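Participants Wanted for a Study on Sleep Problems and Evening Routine (Skundthorpe)

Are you awake at 3 a.m. more often than you like? Please read all the information before you apply.
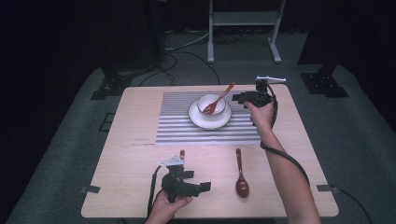

Chaltu Wubshet wrote to us after the first round that she had expected only questions about pills, and was surprised how much we asked about her supper, her telephone and the hour when she puts out the light. She also found the diary easier than she feared, but the first week was tiring for her.

The Hornska Sleep Group is now looking for 134 adults for the second round, which starts in September. We want to learn if a fixed evening routine can help people who sleep badly for a long time already. We do not test any medicine in this study and we do not sell anything.

Who can take part

You are between 25 and 70 years old. You have trouble to fall asleep or to stay asleep on most nights, for at least three months. You can read and write in English at an everyday level.

Who can not take part

Persons who work night shifts, who are pregnant, or who changed the dose of a sleeping pill or an antidepressant in the last 9 weeks. Please do not stop or change your medicine in order to join us. Speak first with your doctor.

What we ask from you

The study takes 9 weeks. Every morning you fill in a short sleep diary, on paper or online. You come to our rooms in the Bogale Building for two visits, one at the start and one at the end. Each visit lasts 100 minutes. Between the visits Natália Torres will call you once, in the early evening, at a time you choose.

What you receive

$100 after the second visit, and your bus or parking ticket is paid. If you leave the study early, you will receive half of the sum, provided that you came to the first visit. You may leave at any moment and you do not need to give a reason.

Your answers are kept under a number, without your name.

How to apply

Call the study desk between 9 a.m. and noon and ask for Fasil Beyene, or leave a note at the Bogale Building, second floor. Please mention your age and which medicines you take at present. We answer to everybody, also when the places are full.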